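Skadness puts driving kit in next year's budget

I got hold of the equipment plan for the Skadness test car program this morning, and there's more in it than I expected! The big line is 32 new camera units from Brabec, enough to fit out the whole car pool and leave a few on the shelf. Street driving is what eats the hours, and a junction with oncoming vans and traffic signals is the kind of thing the software team keeps asking for more of.

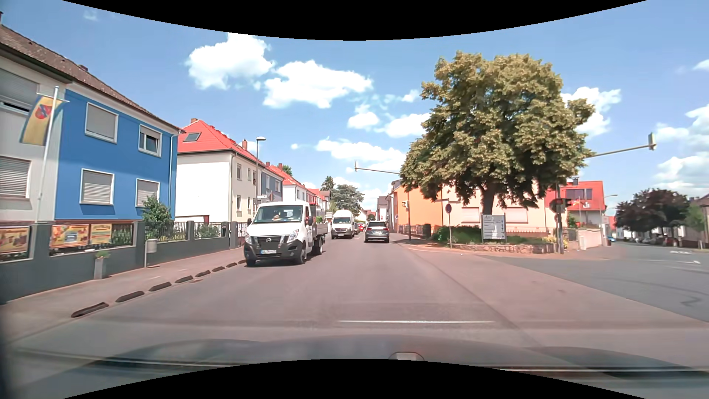

What gets bought first

Storage, mostly. The plan sets aside 60 drives before February, then the cameras, then (if there's money left) a second workstation at Fesisthorpe. I'd have flipped the last two, but I don't sign the orders.

Quiet residential roads get their own share of the driving hours too -- cyclists, turn arrows, hedged front gardens, all that.

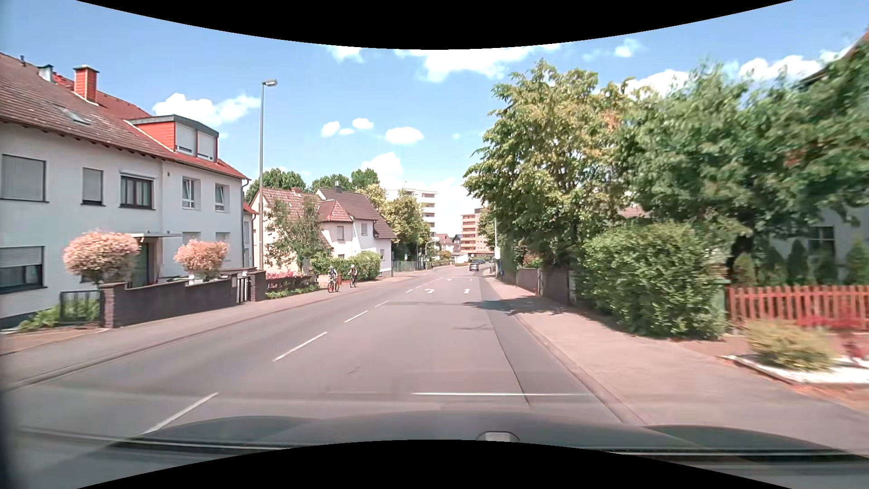

Detia has also quoted for a service contract, 10 visits a year, and that one is still being argued over. I've asked for the price and will add it when I get it.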